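Two-Arm Tabletop Cell, Build Report
Eustaquio Bautista
Shared workshop, Clorkport
2018-03-16

1. What we set out to do

Build a small bench cell with two arms that can share one table and not hit each other. Budget was tight so most of it is stuff the workshop already had. Project name is Komoston, mostly because the form wanted a name.

Goals as written in the proposal:
- both arms on one rail, same zero every time it's powered up
- pick up thin or awkward household items, not just blocks
- whole thing fits on the bench by the Sun window and can be closed off on three sides

2. Frame and walls

Aluminum profile, cut by hand saw, which was a mistake. Two of the uprights came out short and had to be redone. Walls are panels covered in leftover wallpaper (bullfinches, pinecones). Cheap and it hides the screw holes. Tabletop is white. Shows every crumb, so wipe it before each session.

Cable tray goes under the front edge. Slotted metal, easy to zip tie to. First version had the cables loose on the floor and I kicked the power out twice.

3. Arms

Both arms bolt to the same black rail along the front. Took three tries to get the rail straight. If it is off even a little the two arms disagree about where the table is, and the error gets worse the further they reach. Shimmed it with washers in the end.

Cables on the left arm run in corrugated sleeve. Bare bundle snagged on the elbow during the second week and pulled a connector out. Sleeve fixed that but it is stiff, so leave a big loop or the wrist fights it. The wiring at the right base is still not tidy, see section 6. 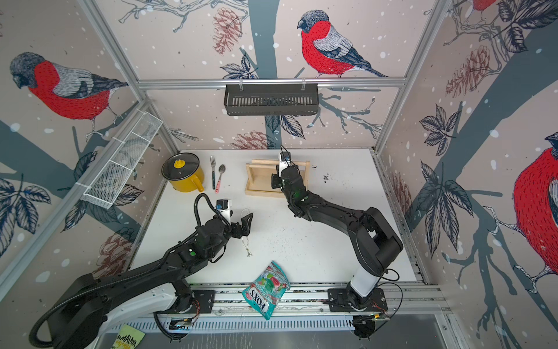

Fig. 1. Both arms over the table, right gripper down in the wooden rack, necklace in front of the left one.

4. Test objects

Picked from the kitchen and the junk drawer. Pot with a glass lid, fork, spoon, dowel rack, beaded necklace, candy bag. Wanted a mix of stiff and floppy. The necklace is the hard one, it lies almost flat and the fingers close over it and come up with nothing. The bag is easier then it looks as long as it's crumpled.

The rack is for reach tests. Arm has to go in from the top without touching a dowel. Slow speed only.

5. Results

Ran 136 pick attempts total over the left and right arm. 27 of those were the necklace. I did not separate out grip failures from position failures until late, so the early numbers are not much use for that. Should have done it from day one.

Each attempt was capped at 60 seconds. Rack reach worked well after the rail was shimmed, before that it bumped the side piece a lot. Position log is from the Brerkano controller, set to save 1000 samples per run, and it overwrites the old file if you forget to rename. Lost one full evening of data that way.

6. Problems / still to do

- wires at the right base need a cover
- finger tips too smooth for the beads, try rubber
- log file naming, has to be automatic
- stop button is too far to the left, hard to reach if you're standing at the right side
- move the baskets on the walls if the arms ever get longer links
- write down the washer stack before someone takes it apart

Plan is to redo the necklace runs in April with new finger tips and the same table layout. Parts list and wiring sketch are in the binder on the shelf, wiring sketch is one version behind. Will recieve the rubber sheet next week and cut it then.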